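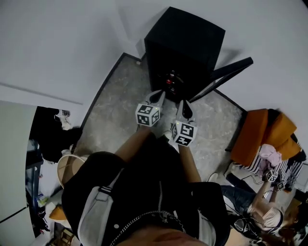
Kultumier - Möbel und Kram im Hallenraum

Kultumier ist meine Tabelle über die Sachen in unserem Raum in Clodetbridge. Angefangen habe ich im November, weil beim Umräumen ständig jemand fragte, wo denn jetzt das gestreifte Ding liegt, und drei Leute damit drei verschiedene Dinge meinten. Inzwischen sind es 1000 Zeilen, und ich finde, man kann sie auch anderen zumuten.

Was drin ist

Jede Zeile ist eine Notiz zu einem Gegenstand: wie er heißt, welche Farbe er hat, neben was er steht und was darauf oder daran liegt. Die Gegenstände sind in 23 Gruppen sortiert. Sitzmöbel, Textilien, Regalkram, Böden und Matten, Licht, Wände und so weiter. Die Freitextspalte fasst bis zu 80 Zeichen, mehr habe ich mir verboten, sonst schreibe ich Romane über Kissen.

Die Spalten:

id - laufende Nummer, Lücken sind normal
gruppe - eine der 23 Gruppen, klein geschrieben
ding - der Name, so wie wir ihn im Alltag sagen
farbe - grob, also orange und fertig
bei - der nächste Gegenstand, an dem man sich orientieren kann
liegt_auf - leer, wenn das Ding auf dem Boden steht
notiz - der Freitext

Ein paar Sachen zum Reinkommen

Der Lautsprecher steht hochkant auf der grau melierten Matte, unten an der Front sitzen die kleinen roten und silbernen Teile. In der Tabelle heißen die bei mir schlicht "anschluss_oder_knopf", das habe ich nie sauber getrennt. Das Schwarze auf den dünnen Beinen, das seitlich am Lautsprecher lehnt, läuft als "platte_schwarz". Zulema Leiva hätte es lieber "staender" genannt, wir haben uns dann auf eine zweite Spalte mit Spitznamen geeinigt, die ich irgendwann wieder gelöscht habe. Sorry, Zulema!

Die Matte hat einen geschwungenen Umriss und einen dunklen Rand. Deshalb gibt es bei "bei" zwei Werte für sie, matte und matte_rand, und bitte beim Filtern beide nehmen. 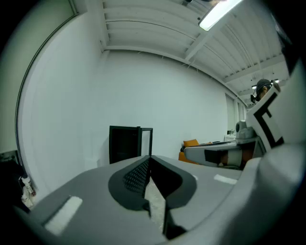 Beim Licht war ich faul. Leuchten habe ich nur mit Ort erfasst, die Lichtfarbe fehlt komplett, und ob etwas an oder aus war, steht nirgends. Die weiße Decke mit dem Wellprofil gehört zur Gruppe "oben", genauso der weiße Träger, der schräg durchläuft. Wer nur Möbel will, wirft diese Gruppe als Erstes raus.

Der weiße Schreibtisch an der Wand ist der Problemfall der ganzen Tabelle. Auf so einer Platte wandert alles! Mal ein Becher, mal irgendwas Graues, am nächsten Morgen wieder etwas anderes. Ich habe dort pro Durchgang neu geschrieben und nichts zusammengeführt, also taucht der kleine weiße Becher ziemlich oft auf. Das sind keine Dubletten, bitte drinlassen.

Farben und Stoffe

Orange ist bei uns überrepräsentiert, das sage ich lieber gleich. Die Sitzecke ist orange, Kissen sind orange, und wer daraus irgendwelche Schlüsse über Wohnräume im Allgemeinen zieht, landet bei sehr fröhlichen Wohnungen. Weiß und Grau kommen danach, vor allem wegen Wänden und Rolltor.

Bei Mustern kenne ich nur "gestreift" und "meliert". Der Überwurf ist schwarz-weiß gestreift und heißt immer "ueberwurf", auch wenn er mal ordentlich liegt und mal eher hingeworfen. 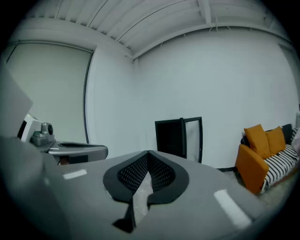

Kissen werden einzeln gezählt und nach Größe benannt, also kissen_gross und kissen_klein. Vor Version zwei stand da nur "kissen", und das war beim Wiederfinden völlig nutzlos. Lehnt eins an einem anderen Möbelteil, steht das in "bei". Genauso mache ich es mit dem schwarzen Rahmen mit Glas an der weißen Wand - der ist in der Gruppe "wand" gelandet, obwohl er da streng genommen nicht hingehört.

Was nicht drin ist

Maße fehlen, Preise auch. Hersteller habe ich weggelassen, bei der Hälfte wüsste ich sie sowieso nicht. Personen kommen in der Tabelle nicht vor.

Dateien

kultumier.csv - die Tabelle
gruppen.txt - die Gruppen mit je einem Satz dazu
skinner.txt - Skinner ist mein kleines Prüfskript, hier liegt nur die Anleitung, das Skript selbst ist im Ordner drellerton

Skinner meckert bei Umlauten in "ding", also immer ae, oe, ue schreiben. In "notiz" ist ihm das egal.

Mitmachen

Neue Zeilen bitte unten anhängen und keine alten ids wiederverwenden. Wenn ein Ding umgezogen ist, gibt es eine neue Zeile, die alte bleibt stehen. Fragen zu Gruppen gehen an Zulema, Tippfehler an mich.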